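Chapter 5
Showing a Task: Teaching by Hand and by Remote Control

By Imke Weidemann
October
Reading time: 8 minutes

In the chapters before this one, we gave the robot its orders as numbers. We wrote down a position, then the next position, and the controller made a path between them. This works well when the part always comes to the same place. It works badly when the student wants the arm to pick up a thing from a table where somebody has put it down without care.

For such work there is an older way, and it is the way in which people teach each other. The teacher does the task and the learner keeps a record of it. In this book we call the teacher the operator, and one complete record of the task, from the start position to the end, we call a demonstration. The word "trial" is also found in some books. We avoid it, for in Chapter 9 we need it for something else.

A demonstration contains two kinds of data. The first kind is what the robot could sense: the joint angles, the opening of the gripper, and the pictures from the cameras. The second kind is what the operator commanded at the same moment. Both must carry the same clock. If the camera data comes late by even a small part of a second, the learner will connect the wrong picture with the wrong movement, and this mistake is very hard to find afterward.

5.1 Two ways to lead an arm

The first way is leading by hand. The motors are set so that they only carry the weight of the arm, and the operator takes hold of the arm near the wrist and moves it through the task. The operator feels when the fingers touch the table. Beginners usually like this method, and after one hour they can make a usable demonstration of a simple pick.

It has two weak points. The operator's hands and sleeves come into the camera pictures, and they will not be there when the robot works alone. Also, a person who pushes on the arm adds force to it, so the motor currents that we record do not tell us what the motors would need without help.

The second way is remote control. The operator stands or sits away from the arm and sends commands through a device. This may be a joystick, a hand controller with tracking, or a small copy of the arm, called the leader, which the real arm follows. Now the camera sees only the robot and its work. The price is that the operator has lost most of the feeling of touch and must judge contact by the eye.

Remote control has one more advantage that matters for a course. The arm at the other end does not need to be a real one. The same leader can drive an arm in a simulation, and the student can drop a mug a hundred times without buying a new one. The exercises in this chapter use the Jostia practice room, which is such a simulation, and the same recording format is used for the real arms in Part Three.

Before the first recording, the operator should spend some minutes only on moving. Drive the gripper to each corner of the working area. Open and close the fingers in free air. Go down slowly until they nearly touch the surface, and come up again. After this, choose one object with a clear shape and practice only the grasp. For a long tool with a round handle end, a good first aim is to have the end between the two fingers, with a finger pressing on each side.

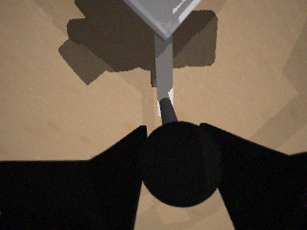 5.2 What the operator sees

A person who works with the own hands looks at the task from the own head and does not think about it. An operator must choose. A camera near the fingers shows the contact very well and tells almost nothing about where the arm is in the room. A camera high above shows the whole working area, but the height of the fingers over the table is difficult to read from it.

Shadows help more than students expect. When the fingers go down, the shadow and the finger usually come nearer to each other, and an experienced operator watches the gap between them. In simulation the shadows can be switched off to save computing time. We advise to leave them on during demonstrations, and to check that the light stands in the same place for all of them if the learner is not meant to handle changes in light.

My colleague Edgars Mockus teaches his groups to say aloud which view they are looking at: "close", "high", "close". It sounds childish, and some students refuse. But the habit shows quickly who has been staring at one view only, and these are mostly the same students who hit the edge of the tray.

5.3 Arranging the working area

The learner can only learn from what it has been shown. If the mug stands in the same place in each demonstration, the robot learns a place and not a mug. Therefore the objects must be moved between recordings, and the plan for moving them should be written down before the first one is made.

A second question is how many objects should be present which have nothing to do with the task. In a clean area the learner may do well and then fail as soon as a second thing is lying there. In the practice room, the student works with balls of different colors and sizes, blocks, a ring, a mug and a slim tool, together with a shallow tray that can serve as the goal. The task may be only "put the yellow block into the tray", yet the other things remain where they are.

Look also at the reach. An object directly beside the base can be harder to grasp than one at a comfortable distance, as the arm must fold itself tightly. Students often discover this in the middle of a recording. Test the reach to each start position first, and note which ones ask for a different posture of the elbow.

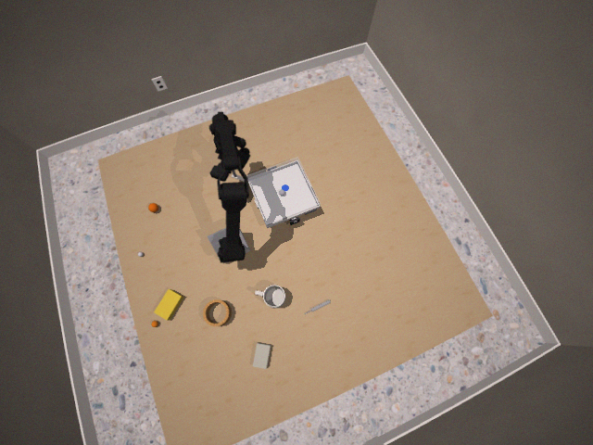
5.4 What makes a demonstration good

A good demonstration is not always the fastest one. The three rules below come from our own teaching, and they are simple to state and rather difficult to follow.

Be consistent. If there are two ways around an obstacle, decide for one and keep it. A learner that has seen half of the demonstrations go left and half go right may choose the middle - and in the middle is the obstacle.

Do not wait. When the operator stops to think, the record contains many moments in which the picture is unchanged and the command is zero. The learner takes this as a lesson too, and later the robot may stop at the same point and stay there. Think before you press record.

Show some recovery. If each demonstration is perfect, the learner has never seen the fingers a little too far to one side. A small number of recordings should start from a bad position and correct it calmly.

The second rule cost us a whole term. In the Purkwood course, Mareike Nolte collected 390 demonstrations of one task, which was to bring a ball into the tray. After she had removed those with long pauses, 257 remained. The robot trained on the smaller set did the task with far less hesitation. We had believed until then that more data could not do harm, and we had even told the students so.

5.5 Keeping and throwing away

Each demonstration should receive a short note directly after it is made, while the operator still remembers. Write the name of the operator, the device, the start arrangement, and one of these marks: keep, doubtful, discard. Doubtful recordings are looked at by a second person. Yến Trương, who prepared the exercises for this chapter, asks that the second person does not see the first person's mark, and I have taken over this practice.

Discarded recordings are not deleted. They go to a separate folder and we return to them in Chapter 9, where we need examples of failure.

Exercise 5.1
Work in pairs. One student operates and the other writes the notes. Choose one object and one goal. Make ten demonstrations with the object in ten different start positions, then change roles and make ten more with the same positions. Compare the paths of the two operators on one plot. Mark the point at which they differ most, and discuss which path you would ask a third operator to follow.

Exercise 5.2
Take your own recordings from Exercise 5.1 and find the longest pause in each. What were you deciding at that moment? Write down a rule that would have made the decision before the recording began, and repeat the two worst demonstrations with this rule.

Section 5.6 begins with the file format, and the reader who wants to start recording immediately can go there first.

Related chapters and readings
Chapter 4: Paths, Points and Speed
Chapter 6: From Recordings to a First Policy
Chapter 9: Learning from Failed Trials
Steinar Brøndum: Notes on Leader Arms for Small Workshops
Zorthorpe Lab Guide: Setting the Clock on Two Cameras
Wegener Reader: Operator Fatigue in Long Sessions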